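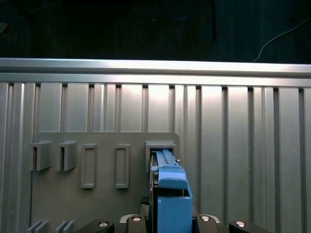

Blue plastic part in its grey slot housing.

Festcombe Word Book – progress report to the Arken Fund
02/08/2025

This report covers the second period of the grant. The first report described the preparation of the word lists, so I do not repeat it in this one.

The Word Book is a small printed dictionary for people who have come to Festcombe for work and who speak English at a simple level. It gives everyday words for the home, the doctor, the school and the workplace, with a plain explanation and one sentence of use for each. At the end of this period we have over 2,000 entries in draft. Of these, 233 are still without a sentence of use, mostly in the parts on health and on renting a flat. The renting part has been slower than I planned. Many words in a tenancy agreement have a legal meaning, and the explanation must be simple and still correct. "Deposit" was written again several times and I am still not fully satisfied with it.

The evening reading groups went on in the library at Festcombe and in the smaller hall at Sayce. We held 16 meetings in total. In each meeting the learners read a few draft pages aloud and marked everything they did not understand. This was very useful. For instance, we had explained "landing" only as the arrival of a plane, and several learners knew the word only from the stairs of their building. Both meanings are now in the draft. The group at Sayce was small in spring, when many of its members were on late shifts, and we moved it to an earlier hour. Attendance is better now. 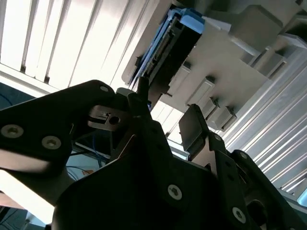 The workplace part of the book was tested with the Sayce group in the last weeks. These pages caused the longest discussions, as people often know the work very well and have only a general word for the thing in their hand. "Screw" and "bolt" are the best known example. The silver screws in the black plates have a socket with six sides in the head, and for the tool which turns them the learners gave us "Allen key", "hex key" and simply "the bent one". We decided to print the first two. We have also added "plate" in its workshop meaning, which was missing – our draft had only the plate for food.

The printer in Kollau has sent us a sample on two kinds of paper. The thinner one makes a lighter book, but the letters can be seen through the page, and older readers complained of this. I would like to choose the thicker paper. The difference in price can be covered from the travel money, of which we have used less than expected, and I ask for your agreement to this change.

There are 2 points still open. We do not yet have a final decision on the size of the letters, and the pronunciation guide needs to be checked by a second reader. Both should be settled before the pages go to Kollau in November.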